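Inicio | Rutas | Material | Libros | Refugios | Contacto

Buscar en el sitio Escribe aquí Buscar

Sale por fin la guía de raquetas y esquí de travesía de Fenmont, en un solo tomo

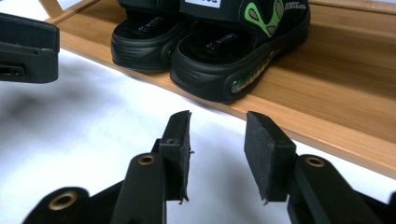

Jul 22, 2026

Ya sé que hablar de nieve en pleno julio, con el ventilador puesto y las ventanas abiertas de par en par, es un poco de enfermos, pero es que llevaba desde febrero esperando esta noticia y no me aguanto: la editorial Vass ha confirmado que la guía de Rozália Fülöp sobre el macizo de Fenmont llega a las librerías este otoño. ¡Y en un solo tomo! Los que tenemos en casa los dos cuadernillos viejos (el mío del sector norte ya no tiene tapa, y el mapa lo llevo pegado con celo) sabemos lo que significa dejar de cargar con los dos a la vez.

La guía recoge 298 itinerarios, entre travesías de varios días, ascensiones con esquís y paseos de raquetas para los que van con niños o con la rodilla tocada, como un servidor. Los cuadernillos antiguos se repartían el macizo por la línea del collado de Braser, así que si hacías la travesía clásica de sur a norte tenías que cambiar de libro justo en el sitio donde más viento pega. Una vez se me voló una página allí arriba y todavía me acuerdo de Tibor Jakab corriendo detrás de ella con las raquetas puestas. No la alcanzó.

He podido hojear unas pruebas de imprenta gracias a Viktória Bozsik, que lleva la cartografía, y os cuento lo que me ha parecido, sin haber leído el libro entero, ojo. Los mapas son otra cosa. Están a color, con las pendientes sombreadas por tramos, y por primera vez aparecen bien dibujadas las palas de la cara este del Vivard, que culmina a 2274 metros y que en la edición vieja venía con una mancha gris que no servía para nada. Cada ruta trae el desnivel, la orientación, el material recomendado y una nota sobre los puntos donde conviene parar y mirar la nieve con calma antes de seguir. Me gusta que esas notas sean secas y concretas. Fülöp escribe como habla - poco y al grano - y en una guía de montaña eso se agradece mucho.

Lo que me convence menos es el orden. Las rutas van por valles, de oeste a este, y dentro de cada valle por altura del punto más alto, con lo cual una excursión de raquetas de media mañana te puede salir pegada a un corredor serio. Yo habría separado las raquetas en su propio bloque, con su color y todo. Se lo dije a Viktória y me contestó que lo discutieron durante semanas y que ganó la idea de que el que va a un valle quiere ver todo lo que hay en ese valle. Bueno, puede ser. Por lo menos hay un índice por dificultad al final, aunque la letra es tan pequeña que más vale consultarlo en casa, con buena luz.

También han metido un capítulo inicial sobre aludes, firmado por Emese Szalai, y aquí me quito el gorro. Son unas cuantas páginas, con dibujos a mano de los cortes de nieve, y no pretende sustituir un curso (lo dice ella misma en la primera línea). Explica cómo leer un parte, qué preguntas hacerse la noche anterior y cómo hablarlo con el grupo cuando hay alguien empeñado en subir. Esta última parte me pareció la mejor. Todos hemos estado en ese grupo, y yo alguna vez he sido el empeñado.

La tirada inicial será de 3000 ejemplares, que para un libro así es bastante, y habrá además una versión reducida para el móvil con los tracks de las rutas principales. Del precio no sueltan prenda. Pregunté dos veces y las dos me cambiaron de tema con mucha educación, así que me temo lo peor, pero también os digo que los cuadernillos por separado tampoco eran baratos y además se deshacían con mirarlos. La encuadernación nueva va cosida y las pruebas aguantaron bastante bien mi manoseo.

Hay presentación prevista en el refugio de Braser, con Fülöp y con Priit Mockus, el guarda, que es quien ha repasado los horarios de todo el sector sur y que por lo visto ha recortado unos cuantos. Ya era hora, porque los tiempos de la edición anterior los debió de tomar alguien que no comía ni paraba a mear. La fecha exacta la colgaré en cuanto me la pasen, y si os apuntáis a subir avisad con tiempo, que el comedor es el que es y las plazas para dormir vuelan.

Mientras tanto, si tenéis correcciones de los cuadernillos viejos apuntadas en los márgenes, mandadlas a la editorial, que siguen admitiendo erratas hasta que cierren imprenta. Yo ya he enviado las mías: un puente que no existe, una fuente puesta en la orilla contraria del arroyo y un aparcamiento que lleva años cerrado con cadena.

Noticias relacionadas

El refugio de Braser amplía su horario de invierno
Raquetas para principiantes: tres valles tranquilos de Fenmont
Cómo encerar las pieles de foca sin ponerlo todo perdido
La cara este del Vivard en primavera, crónica de una retirada
Cursos de nieve y aludes: ya se puede reservar plaza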